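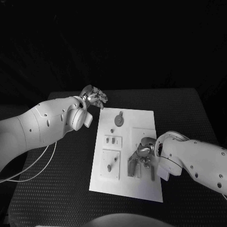

A robot can fail without breaking. Its motors can run, its computer can stay on, and every joint can move the way it was told to, and the job can still come out wrong. Engineers call this a fault, and a good part of their work is finding out where a fault comes from. At the Drakgate workshop, a robot with two arms practices on a flat white board fitted with switches, knobs, a dial and a bracket. One of the faults found there started with a part much smaller than the board. The right hand works down close to the surface, among the gray fixtures, so a small mistake in height matters a great deal.

## What the robot was supposed to do

The practice program was named Gostness. It gave the right hand a short list of steps:

1. Move to a point above the bracket.
2. Lower the fingers.
3. Close the fingers on the bracket.
4. Turn the bracket a little, then turn it back.
5. Open the fingers and lift.

One trip through the list is called a cycle. The robot was set to run 3,000 cycles. Running the same steps again and again is called an endurance test. It shows how a machine behaves after long use, when parts have warmed up, rubbed together and worn.

## What went wrong

Near cycle 300, the robot stopped. The right hand was lowered, the fingers were pressed on the panel beside the bracket, and the screen showed the words FORCE LIMIT.

Force is a push or a pull. Sensors in the arm measure how hard the hand is pushing. If the number gets too high, the computer stops the motors. This is called a protective stop. It works even when the computer does not know the cause of the trouble. A high number is enough.

The engineers did not press the start button again right away. A machine that stops for an unknown reason can stop for that reason a second time, or it can do something worse. They switched off power to the arms first. Then they looked at the hand, the board and the record of the last few cycles.

## How a robot knows where its hand is

Close your eyes and touch your nose. You can do this because your body senses how far your elbow and shoulder are bent.

A robot has a part for this called an encoder. There is one in each joint. An encoder measures the angle of the joint, which means how far it has turned. The computer takes all the angles, adds in the lengths of the arm sections, and works out where the hand must be.

The method has a weak point. The computer does not check that the answer is true. If one encoder gives a wrong angle, the computer works out a wrong place for the hand and trusts it.

## The cause

The encoder in the right wrist was held by a small clamp. The screw in the clamp had worked loose. On each cycle the encoder slipped by an amount too small to see. The slips all went in the same direction, so they added up.

You can try this with a ruler and a pencil. Draw a line the length of the ruler. Slide the ruler along to continue the line, but let it tilt a tiny bit each time. After one move the line looks straight. After many moves it has bent away from where it should be. Engineers call this kind of error drift.

By the time the robot stopped, the drift had moved the fingers 3 millimeters to the side and too low. Three millimeters is less than the width of most pencils. It was enough to make the fingers miss the bracket and push on the panel.

## The repair

The screw was taken out, cleaned, and put back with thread glue, a liquid that hardens and keeps a screw from turning. The engineers also made 2 changes to the program.

- Every 50 cycles, the hand now touches a fixed point on the board. The computer compares where the hand is with where it should be. This check is called Shemweta.
- If the difference is more than 1 millimeter, the robot lifts its hands and waits for a person.

The force limit was left as it was. Raising it would have let the robot push harder before stopping, and the loose screw would have stayed hidden longer.

## Safety rules for people near a robot arm

A stopped robot may still have power. An arm that is holding still can start moving when its program continues. The workshop rules are:

- Stay outside the marked line while the power light is on.
- Do not reach onto the board to free a stuck part. Tell an adult who works there.
- Learn where the emergency stop button is before the test begins.
- Tie back long hair and keep loose sleeves away from joints.

## Words to know

**Cycle:** one complete run through a list of steps.

**Drift:** a small error that grows a little at a time.

**Encoder:** a part that measures how far a joint has turned.

**Fault:** a problem that keeps a machine from doing its job correctly.

**Protective stop:** a stop the machine makes by itself when a measurement goes past its limit.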